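Killisik bench log: the arm and the blue board

Gallery, 4 pictures

I should say up front that I did not vote for the arm. When it was proposed for the shared shop at Griltwood I wanted a better band saw, and I still want one. But it got built, it lives in the gray tray at the end of the long bench, and since I complained the loudest I was given the job of keeping the page. The project is called Killisik. The control software is called Hovura and was put together in the shop over the winter, mostly on Thursday nights, by people who should have been asleep.

The task is a toddler's task. Pick up a red piece, carry it over to a blue board with shaped holes in it, put the piece where it goes. I have heard it described at open house as "basically solved." I would like whoever said that to come and stand next to it for an evening.

These are all from the small camera down by the gripper, so you get roughly the view the software gets. I think that is the fair way to judge it. Anybody can look at a board from above with two good eyes and a cup of coffee and know where the peg goes.
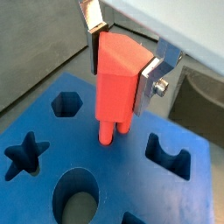
Over solid board, with the hexagonal hole off to the left. Both pegs are pointing at nothing useful.

My main gripe is with how we talk about distance. Up close like that, the gap between the bottom of a peg and the board is small, and everyone crowding the monitor says "so close." Close to what? An eighth of an inch above a flat blue surface is as far from being in a hole as the other side of the room. If you drive down from there you push plastic against plastic until something slips, and what slips is usually the piece in the fingers. After that Hovura has the wrong idea about where the piece is and every move that follows is wrong by the same amount.

The fix that was suggested was more tries. We have a log now and it stands at 3,344 attempts, and I am told this is a large number. I asked how many of those had the piece held the same way at the start and did not get an answer I liked. A log that mixes good grips and crooked grips in one column tells me how busy the arm has been and not much else.
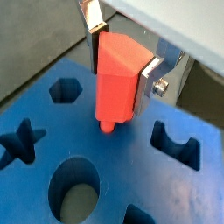

So for 200 of the attempts I sat there with a clipboard and wrote down the grip myself, straight or crooked, before the arm went anywhere. It was dull work. It also split the results more cleanly than any setting we had touched since December, which I mention because the settings had taken up most of our meetings. The straight grips were decent. The crooked ones were hopeless, and no amount of tuning the approach speed was going to change that.

I'll give the fingers their due. They are plain metal and they hang on. I had predicted they would spit the pieces across the bench within a week and I was wrong about that – I have been reminded of it often. My other prediction was that the calibration would drift whenever somebody used the big sander, and on that one I am still waiting for an apology. 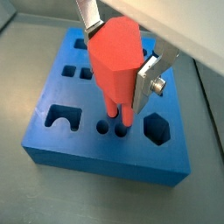
Two pegs, two round holes. The right one is nearly over its rim, the left one is still hanging back.

Having a pair of pegs makes the job a lot meaner. With one peg you can be turned a few degrees and get away with it. With two, the whole block has to be at the right angle as well as in the right spot, and the camera is looking in from the side with a good part of its view filled by gripper. My suggestion was a second camera on a post. The suggestion was written on the whiteboard under the Cervantes quote and has been there long enough that it no longer wipes off.

There is also the hexagonal hole right next door, and the block has a hexagonal body. I watched a visitor confidently tell the arm it was going for the wrong one. I had some sympathy. We never did write down in the notes which answer we would accept, and I don't see how you can score a thing like that afterward.
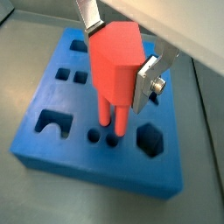 Same idea, from the same camera. I would want the pegs down and to the left a little before I let it drop.

Where it stands: we did a clean run of 16 last week with every grip checked first, and I have the sheet pinned up by the door with the misses left in. Anyone who wants to tell visitors that it works can walk them past the sheet. I have asked that we stop changing the approach speed until somebody fixes the pickup, and that the grip gets its own column in the log. The column has been added. The band saw is on the agenda again for next month.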